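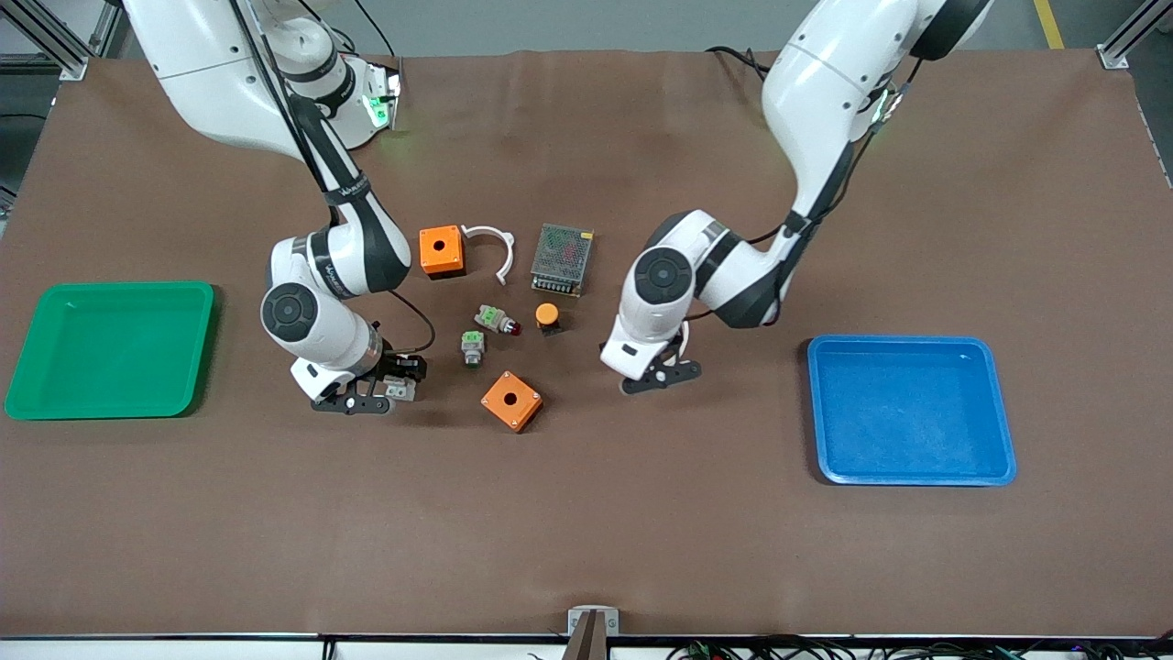

Coltenska publishes working rules for two-armed robot benches

July 27, 2018

For immediate release

Coltenska has today published a set of working rules for benches where two-armed robots handle small electrical parts. The document is called the Drorkuvico Bench Code and is free to download from the Coltenska website. It covers how a bench is laid out, how parts are presented, what the status lights should mean, how cables are run and what has to be written down when something is changed.

The code is meant for small and medium-sized workshops that sort, check or kit switches, buttons, enclosures, power supplies and similar items. It does not replace the law or any national or international safety standard. A workshop that follows it must still carry out its own risk assessment and keep it up to date.

Work on the text began in November, after member firms asked for one short document their bench staff could read in a single sitting. The finished code has 80 clauses in 11 sections. Draft clauses were tried out on working benches at Stolico, a contract assembly firm, over 2309 logged hours. Clauses that staff found unclear were rewritten or taken out.

What the code asks for

Work surface. The surface should be one plain colour and should not reflect light into the cameras. A mat should cover the whole area both grippers can reach. Creased mats may be used, but a mat that has lifted or curled at the edge must be replaced before the next run.

Trays. Where parts are sorted into two groups, the trays should be of clearly different colours and placed on opposite sides of the mat. Green and blue are given as a suitable pair. Red trays are kept for rejected parts and may not be used for anything else. Trays must be empty at the start of a run.

Parts. Loose parts are placed in the middle of the mat, where either arm can get to them. They do not have to be lined up. The code allows mixed groups, for instance square button boxes alongside pushbuttons, contact blocks and plastic clips, as long as every type is on the job sheet. Power supply units must be disconnected and must have been left to stand for the time given by their maker before they go on the mat.

Arms and grippers. Each bench must have a written rule saying which arm has priority when both are working over the same group of parts. Gripper fingers are to be checked for wear at the start of each shift. Fingers of different patterns must not be fitted to the same bench unless the job sheet says so.

Indicator lights. Both arms on a bench must use the same colours with the same meanings. The meanings are to be posted where a person walking up to the bench can read them. Staff must not treat a light as proof that it is safe to reach in. Only the isolation procedure in section four counts for that.

Cables. Cables that run along the outside of an arm need enough slack for the full range of movement, and no more. They are to be checked by hand with the arm isolated. Cables below the table are to be tied up off the floor and labelled at both ends.

Floor marking. The edge of the working area should be marked on the floor in yellow. Nothing may be stored inside the marking, including empty boxes and spare trays.

Records. Any change to the layout, the grippers, the tray positions or the priority rule has to be entered in the bench log with the date and the initials of the person who made it. Logs are kept for as long as the bench is in use.

Checking and training

Workshops may assess themselves against the code using the checklist at the back. Those that want an outside check can ask Coltenska for a bench visit, which takes half a day and ends with a written report. A bench that passes may display the Drorkuvico mark until its layout is next changed. Visits can be booked from the same page as the download.

Coltenska has printed 2000 copies of the code on wipe-clean card for use at the bench. Member firms will be sent theirs by post. Others can order them at cost.

A half-day training course for bench staff has been prepared with the training firm Phí. It covers isolation, gripper checks and log keeping, and is given at the customer's own site.

Comments

Comments on the first edition are welcome from any firm, member or not, and should quote the clause number. Coltenska will read them all before work starts on the second edition. Clauses on mobile bases and on benches with more than two arms were left out this time and will be looked at then.

Notes to editors

Coltenska is a membership body for workshops using robots in light assembly and sorting.

The code may be quoted freely if the edition is named. Enquiries should go to the Coltenska press desk.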